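Packing line going over to handheld grippers + robot arm, what happens to the people?
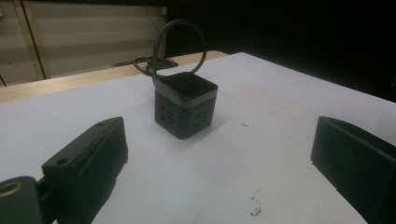
Asked by kitting_2ndshift, 12 April 2021

I work second shift in kitting at a place that packs small electrical stuff. Power cubes, cords, adapters. 24 of us on the floor right now. In June we get the first arm from Kultex and until then a few of us are doing "demonstrations", meaning you hold the gripper tool in your hand and pick things up with it all day so the arm can learn from it. I got picked for power strips.

Questions, sorry if these are all over the place:

1. Is this normal, the people who do the job now training the thing? Feels weird.
2. Rate is 50 good demos a shift. Cubes are fine, cords are awful. The cord sticks up in a loop and the fingers go for the cube and catch the cord. Is 50 a normal number for that?
3. What do the jobs look like after. Supervisor says nobody is losing hours but won't put it on paper.
4. My wrist hurts by break. Is there something I should be asking for

We're not union. Plant is Vlachopoulos if that matters to anyone.

3 answers

Loukia Stefanou
Been thru this at a different company, same kind of work, small parts into trays. Going in your order.

Yes it's normal. They want the hands that already know the item. You know a cube tips if you grab it too high, the engineers don't. What wasn't normal at my place was doing it at regular packer pay, and we got that changed by asking. Took two meetings. Ask if there's a different job code for it.

50 depends on what counts as good. Get them to write that down. We had a guy with a great number and half of his got thrown out later for the cord dragging, and then the rest of us got told to slow down. With cords, coil the slack and set it well behind the cube before you start, then come in at the corners with the fingers wide open. But ask first if you're allowed to move the cord, some leads want it messy on purpose so the arm sees messy.

Jobs after: we had 3 people per cell before, one after. The other two went to rework and to feeding the cells. Rework is OK. Feeding is boring and you walk alot. No one got let go the first year but when people quit they didn't refill the spot, so the floor got smaller anyway. Watch for that. Also find out who clears the jams. If it's you, you want to be trained on it, and on lockout, before the arm shows up and not the week after.

Wrist: report it NOW, in writing, even if it's minor. Ask for swaps every hour or a support for the tool. Ours hung off a balancer after enough complaints and that helped a lot.

Werlow1336
get the hours thing in an email. doesnt have to be formal. just write "per our talk today you said no change to hours after june, let me know if I got that wrong" and keep a copy at home. if they don't answer you still have it

tray_and_tote
They're all going to do it eventually so I would just learn the software. My cousin went from packing to cell tech at Plirano and makes more now. Not sure about the wrist part, maybe a brace?

 Comment from kitting_2ndshift: How long did the cell tech training take? and did they pay for it

 Comment from tray_and_tote: they paid. I think it was nights for a couple months, would have to ask

 Comment from Loukia Stefanou: Careful with the brace, see somebody first. I wore one for a while and just ended up gripping harder.

 Comment from kitting_2ndshift: ok thanks. Reported the wrist today, got a form. Lead says we can coil the cords but only on half the runs. Asked about the job code, she's "looking into it"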